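A Better Place to Fold: Covering the Work Table in the Krasniqi Hall Laundry Room
Idalina Rebelo
Final report, Materials in Everyday Use

1. Background

The table in the Krasniqi Hall laundry room has a hard, glossy top that was chosen, I assume, by someone who owned only towels. Anything lighter than denim slides on it. A basketball jersey, folded in half, will leave for the floor while you are reaching for its sleeve. Most residents have given up and fold on top of the dryers, which are too high for me and too warm for everyone, or they carry the whole heap upstairs and live out of it until the next wash.

My project was to find a covering for that table that would hold clothes still while they were being folded, survive a dormitory, and cost less than the 100 dollars I was given. I had the fall term to do it, starting in September, and I lost the first three weeks of that to a fabric store that kept promising a delivery.

2. What people do at the table

Before buying anything I spent several evenings in the laundry room with a notebook. This is a socially difficult thing to do. I recommend bringing a load of your own.

People fold in two main ways. The first group lays each item flat, smooths it with both hands, and folds it against the table. The second group folds in the air, chin to chest, and uses the table only as a place to put the stack. The second group doesn't care what the table is made of and told me so when I asked. My covering is therefore for the first group, with apologies.

Both groups do something I had not planned for, which is drape things. Shirts get hung over whatever is at the far side of the table while the owner looks for a sock. Any covering would have to put up with being tugged and leaned on along its edges as well as pressed in the middle.

3. Candidates

I compared three coverings. Cotton duck came from the remnant bin. The second was a quilted mattress pad that my roommate no longer wanted. The third was an upholstery fabric sold as Pirner, in a color the label called Lichen and everybody else calls gray. A fourth candidate, a rubbery mat from Dorkura, smelled so strongly that my roommate asked for it to be removed from our room, and it was never tested.

The things I wanted from a covering were written down before testing, partly because my instructor required it and partly because I already liked the Pirner and knew I would cheat. The covering should grip a synthetic jersey. It should not leave lint on dark clothes. It should lie flat without being ironed. And it should not look dirty by Thanksgiving.

4. Test setup

The laundry room itself was no use for careful testing, as people kept wanting to do laundry there. I moved to a project room on the ground floor of the arts building and laid each covering out in turn on a large base so that the spare width hung down and could be pulled tight underneath. The Pirner was stretched last and took the longest. It is stiffer than it looks and it remembers every fold it ever had, so I left it under textbooks overnight.

The test clothes came from my own closet and from the lost property box. I used a synthetic jersey, a cotton T-shirt, a pair of black leggings and a bath towel. Each was folded in the same way on each surface, first by me and then by whoever I could persuade.
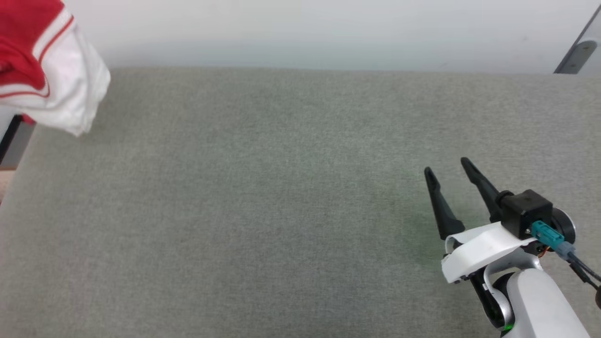
Grip was the easy part to judge. I laid the item flat, folded one side over, took my hands off it, and looked to see whether it had moved. Then I pulled on the hem with two fingers until the whole item started to travel. My original plan involved a luggage scale and a clip, and I did build this, but the clip pulled the hem out of shape and gave a different answer each time. Two fingers were more consistent. I am aware of how that sounds in a report for credit.

For lint I used the leggings, which pick up lint from rooms they have not been in. After folding them on each surface I held them up under the desk lamp and scored them from clean to embarrassing.

For wear I wanted some kind of number. The course handout describes a machine that rubs a fabric 3000 times under a weight. The department doesn't own that machine. What I had was a scrubbing block wrapped in denim and a podcast, and I did 1000 strokes on each covering, in sets of 40, switching arms between sets. The strokes are not equal. The early ones are vigorous and the late ones are those of a person who has begun to hate fabric.

5. Results

Cotton duck. It gripped the T-shirt and the towel well but let the jersey slide almost as freely as the bare table. It wrinkled as soon as it was put down and wrinkled further whenever anyone leaned on it, so that a shirt smoothed on top took on the creases underneath. Very little lint. After the wear test it looked faintly polished, which I thought was an improvement.

Mattress pad. The best grip of the three and the worst surface to fold on. The quilting makes small hills. You fold a sleeve across a valley and it comes out with a bend in it. It also shed white fluff onto the leggings to a degree that ended the lint test early. My roommate has asked for it back, having seen it taken seriously.

Pirner. The jersey stayed where it was put. The T-shirt and the leggings did too, and the towel gripped so well that it had to be lifted to be turned, which slowed things down. Lint was low. The slightly mottled weave hides small marks, and I tested this by accident with a spot of coffee from Gastito, the cart outside the library. After 1000 strokes there was a fuzzy patch that I could find with my fingertips and could not reliably find with my eyes.

I also asked the people who helped which surface they would pick. Most picked the Pirner. One picked the bare laundry room table on the grounds that at least you could wipe it, and this is a fair point that I come back to in the next section.

6. Discussion

The Pirner won, as I had wanted it to, and the reader may adjust for that. The criteria were fixed in advance, but I was also the one deciding when a jersey had moved.

Wiping is the real weakness. A hard table can be cleaned in ten seconds with a paper towel. A fabric one has to come off and be washed, and although it would be living in a room full of washing machines, I don't believe that anyone in Krasniqi Hall would do this without being told to, and possibly not then. Spilled detergent is the thing I worry about most. I did not test it. I ran out of fabric, and a blue stain in the middle of my only good sample would have made for a poor presentation.

Color turned out to matter more than I had expected. On the cotton duck, which was a pale cream, white socks vanished. On the gray you can see both white and black, and anything red practically announces itself. Two helpers said they found it easier to find edges and corners on the gray, and I noticed the same thing when squaring up sleeves. I had chosen the color because it was on sale.

The table's edge needs more thought than I gave it. My sample was pulled tight underneath and held with clips, which was fine for a person folding politely. Somebody sitting on the table, and somebody always sits on the table, would have the clips off in a week. A sewn cover with elastic, like a fitted sheet, would hold better. I made half of one. The corners are not good.

7. Recommendation and next steps

I recommend a removable Pirner cover for one half of the laundry room table, leaving the other half bare for wet things and for the people who fold in the air. The full cost, including elastic and thread, stays under the 100 dollars, provided the thread is not replaced as often as I replaced it.

Before it goes in, the cover should be stained on purpose with detergent and washed hot to see how much it shrinks. The second corner should be sewn by somebody else. I have left the pattern, the offcuts and the unused Dorkura mat in the cabinet in the project room. The mat is in a sealed bag and should stay in it.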